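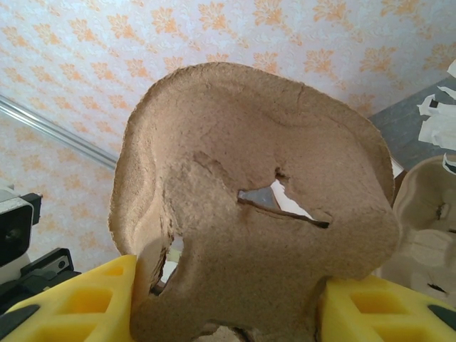 Call for participants: sorting and grading of used takeaway packaging

Solanki Materials is looking for 26 adults to take part in a paid sorting study at its Zalludau site. The study forms part of Gratidex, a project to draw up a common grading scale for used paper, pulp and cup packaging. Work of this type is at present graded by eye, and two sorters given the same torn piece of moulded pulp will often put it in different grades. We want to measure how often this happens and for which types of item.

What the work involves

Each participant attends one session. You will be given a written grading sheet and a set of 50 items, handed over in the same order for everyone. For each item you record:

Item type (bag, cup, lid, moulded pulp, other)
Condition grade, A to E
Type of damage, if any: tear, hole, crease, crack, compression
Whether the item can be graded whole or must be separated first

Items are drawn from a stock of 648, all numbered. The first 10 in each session are for practice and do not count towards the results. There is no time limit for a single item. A full set normally takes a morning, including breaks.

Moulded pulp makes up the largest share of the stock and causes most of the disagreement. A tear with lifted fibres along its edge is graded differently from a clean cut, and a hole is recorded separately from a tear even where both occur in one piece. Folded or compressed areas are recorded but do not lower the grade by themselves. The sheet sets this out with drawings.

Bags and cups are graded standing where they will stand. A typical group on the table is a tall tan bag, a dark green cup with a black lid and a light mint-green cup. A lidded cup is entered as two items on one line. Coloured panels on bags are noted under "print" and have no effect on the grade.

Who can apply

You must be 18 or over and able to read the grading sheet in English, with glasses or lenses if you use them. No experience is needed. We would like part of the group to have worked in waste sorting, catering or packing, so please say if you have. Colour vision is not tested. Anyone with an allergy to paper dust should not apply. People employed by a packaging maker within the past year cannot take part.

Payment and practical matters

Payment is a fixed sum for the session, made by bank transfer. Travel within the district is refunded on production of a ticket. Gloves are supplied in three sizes and must be worn. The work is done seated or standing as you prefer. Lockers are available; food and drink stay outside the room.

Your grades are stored under a number and kept apart from your name and bank details. You may stop at any point and will be paid in full if you have completed the practice items.
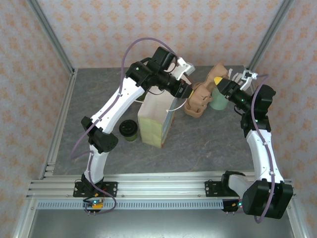 Komen, August

A second round of sessions will be held in Komen, using the same stock and the same sheet. People who took part in Zalludau cannot be accepted for Komen. Sessions start at 9.15 and places are given in order of application.

To apply, write to Pankaj Negi, Gratidex study office, Solanki Materials, Zalludau, with the following:

Full name and year of birth
Preferred site
Any past work with packaging or waste
Glove size
Access needs

Applications close at noon on Friday. Those selected will receive the grading sheet in advance and should read it through before the session. It need not be learned by heart; a printed copy is kept at each place.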